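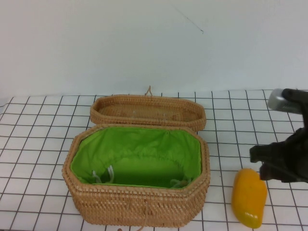

Home | Projects | Archive | Contact

Progress report to the Raudsepp Fund: Pinholm river expedition journals

Work since October has covered transcription of the field journals and checking of the route. Four of the nine notebooks are fully transcribed. The fifth has water damage along the gutter, and 80 pages of it are being read a second time by Orathai Boonyarit.

The route above the Pritthorpe rapids remains uncertain. Pinholm gives compass bearings but few distances, and his latitudes drift south after the chronometer stopped. Positions have been recalculated from his noon readings — the barometer heights are still unused.
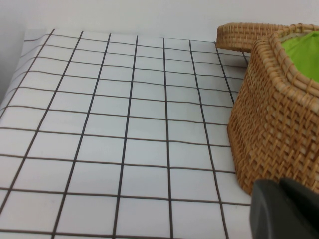

Merike Laur objected at the review meeting that the noon readings were copied out later by the expedition's clerk and should be checked against the rough log first. This is accepted. The check adds 5 weeks to the mapping stage; no extra funds are requested.

Next period: notebook six, the plant lists, and a draft map of the Sivo tributary.

Comments

Saulius Lill: Is the rough log going online too?

Sosina Abdella: The clerk's spelling of Sivo changes halfway through notebook two. Please keep both forms in the index.

This site uses cookies. Accept | Settings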